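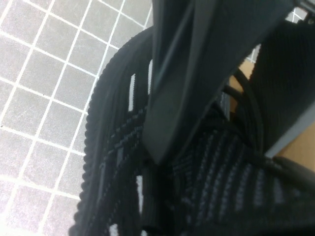 Posted by the author on November 21, 2018 | Filed under: Robots, Grumbling

I have been writing rules again. The arm in our workshop at Trornach has had a set of house rules since May, and until last week they fitted on one sheet taped to the wall, between the fire notice and a takeaway menu. Now there is a second sheet. I'm not proud of it, but I do think it's the better of the two.

The first sheet was mostly copied from the one we used at Millix, where I worked before. It had lines like "ensure the area is clear prior to operation". Everyone signed it. I signed it twice, having forgotten the first time. The trouble is that "clear" is a matter of opinion, and a person who has sat in an office chair all morning does not think of it as an obstacle. It's where they keep their coat.

Chairs are my hobby horse, so bear with me. A bench stays where you put it. A chair rolls, it turns on the spot, and its back sticks out at a height that is never the height you planned for. Mesh ones are worse, to my mind. A seat full of little holes with a dark rim round it is an awkward thing to judge distance from when you're looking down at it from the wrist, and a gripper finger that goes into mesh does not always want to come out again. I lost most of an afternoon to that at Millix, along with a perfectly good seat.

So the new sheet begins with furniture. Any chair inside the taped line goes on the plan, in the position it's really in, or it goes outside the line. If it's part of the job, the person running the job says so out loud before the arm is switched on. There was some groaning about the out loud part. I've kept it.

Next comes speed. First pass of any new path is slow, 54 millimetres a second at most, with a hand on the stop button. Not near it. On it. I measured the distance from the stop button to the kettle, and it's 460 centimetres, and I now know this because somebody felt that was close enough.

Then height. When the wrist is travelling over anything soft or woven it stays 500 millimetres up until the job calls for it to come down, and it comes down straight. No swooping. I know swooping looks good. We had one program, called Lonedance by the person who wrote it, that swooped like a gull after chips, and it has been retired with full honours.

Last, the log. If you press stop, write down why, in words another person can read. "Went funny" is not a reason. Roughly 3 lines will do. I've been through the old log and can report that "went funny" was our leading cause of stoppage, well ahead of "?".

There are proper published standards for all this and we do follow them, in the sense that the binder is on the shelf and I have read it with a pencil. They're good on guards and stops. They are less good on whose coat that is.

The people at Gautam, who share our loading bay, have asked for a copy of both sheets. I've sent them the second one and told them to make up their own first.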